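Millby Household Waste Diary: README

Version 8, Saturday, August 15, 2020
Maintained by Dela Quaye. Coding scheme by Laine Koppel.

Contents

diary_entries.csv: one row per discarded item or batch of items
households.csv: one row per household
codes.csv: material and reason codes with short definitions
changes.txt: differences from earlier versions

Summary

The diary records what households in Millby threw away at home during June. There are 341 households in the release. Each kept a paper diary next to the main kitchen bin and wrote down every item or batch at the moment of disposal. Diaries were collected at the end of the month and typed up by two people working separately. Where the two typed versions differed, the paper original was checked and the version matching the paper was kept.

Entries cover general trash, recycling and food scraps. Yard waste, bulky items and anything taken to the Drevura drop-off site are excluded. Diapers and medical waste were optional and should not be used for totals.

Fields in diary_entries.csv

household_id: integer, matches households.csv
day: day of the month, 1 to 30
stream: trash, recycling or food
material: code from codes.csv
weight_g: weight in grams, blank if not weighed
reason: code from codes.csv, blank for packaging
note: free text, spelling left as written

Weights

Every household received the same Hetico kitchen scale. Weights are net of the container. Households were asked to weigh the empty bowl or tub first and write its weight inside the front cover of the diary; the subtraction was done during typing. Items over 1000 g were to be split and weighed in parts. The parts share a day and a material code but appear as separate rows, so a row count is not a count of items.

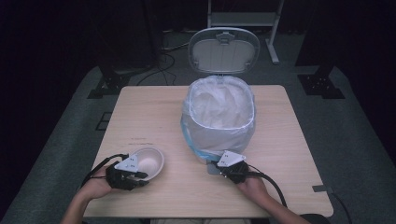 Liquids poured down the sink are not included, even when the diary mentions them. Liquids thrown out in a closed bottle or carton are coded under the container material, with the full weight. This inflates the plastic and carton totals slightly. Filter on note containing "full" or "part full" to find most of these rows.

Material codes

There are 58 material codes. The first digit gives the group (1 food, 2 paper and card, 3 plastic, 4 metal, 5 glass, 6 textile, 9 other). Mixed packaging that could not be separated by hand goes under the heavier material. Bin liners are coded 3 and recorded on the day the liner was tied and taken out. Broken dishes are coded 9, including glass ones.

Known problems

Weekend entries are shorter and less often weighed than weekday entries.
Coffee grounds were logged daily by some households and weekly by others.
Households in the Liepiņa Street apartments share an outdoor recycling container, and some of them wrote down a neighbor's items. Rows where this was clear have been removed.
Reason codes "spoiled" and "past date" were used interchangeably. Merge them before analysis.

Missing data

A blank weight means not weighed. Zero means the scale showed zero, usually for tea bags, foil lids and similar light items. Do not fill blanks with zero.

Privacy

Names and street addresses were removed before release. Free-text notes were read by Quaye, and personal names in them were replaced with [name].

Corrections

Send corrections to the maintainer with the household_id, the day and the proposed change. Accepted corrections are listed in changes.txt.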